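Two-handed kitchen robot takes shape in Marsden workshop

A pair of robot arms that started out as a spare-bedroom project has moved into bigger quarters at the Zultgate shared workshop in Marsden, and the builder behind it is aiming to have both arms cooking by July.

Lionel Wragg, a retired elevator mechanic, has been working on the machine for most of two years. He calls it Beteo. It has two arms, two black hands with five fingers each, and a control box that used to be the power supply for a pottery kiln.

"I wanted something that could make a stuffed pepper," Wragg said. "People ask why not start with something easier, like toast. Well, I already own a toaster!"

The arms are built from printed housings over aluminum tube, with motors Wragg bought in small batches as his budget allowed. He puts the total so far at $2,436, which includes one full set of finger joints he had to throw out when the plastic cracked. The second set came off the workshop's own printer over a long weekend, and those joints are still going strong.

Moving to Zultgate has sped things up a lot. The workshop has a proper bench, a lathe, and plenty of people willing to hold a flashlight. Members pay $30 a month and can leave a project set up between visits, a big deal for anyone whose build takes an hour just to bolt down.

It also has a small group of members who know software, and that is where Beteo has made its biggest jump this spring. Every new move is now tried out on a computer first, in a simulated kitchen with its own table, dishes and vegetables. The real arms only get the move once the simulated ones can do it without knocking anything over.

Wragg was doubtful at first. He likes to see metal move. But the simulator lets him run a grasp over and over while he eats his lunch, and no produce gets hurt. One evening in May the group ran 300 grasps in a row, changing the spot where the pepper lay each time, and then sat around a laptop picking out the good ones.

"You learn so much from the bad ones," he said. "It pinches, it slides, it goes for the stem. Then you get one where the fingers just close around it and you want to cheer. We did cheer."

The left hand is behind the right. For now it mostly waits at the side while the right does the holding, and teaching the two to share a job is the next big step. The plan is for one hand to steady the food and the other to bring the pan over. Esari, a small motor repair shop two doors down from the workshop, has offered to rewind a shoulder motor that runs hot, and Wragg expects to have it back in time to start on that.
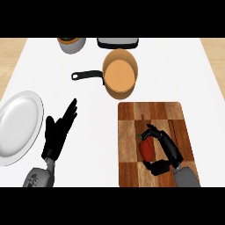 Marsden community news desk | 4 Jun 2022

The red pepper on the checkered cutting board has become the standard test at Zultgate, with the right hand wrapping its fingers over the top and the thumb and lower hand cupping the other end. The saucepan, with its long black handle, comes later. Wragg says handles are a whole different problem, and he is looking forward to it.

On the real bench the right hand has picked up tennis balls, a potato and, after a good deal of tuning, a real pepper. It weighed in at 107 grams on the workshop scale, and Wragg took it home and ate it.

He plans to show the arms at the workshop's open evening in July, with the simulator running on a screen next to them so visitors can try steering a hand themselves. Anyone with experience in small motors or hand controls is welcome to come by before then. Wragg is usually at the back bench after supper, and he is very happy to talk about thumbs.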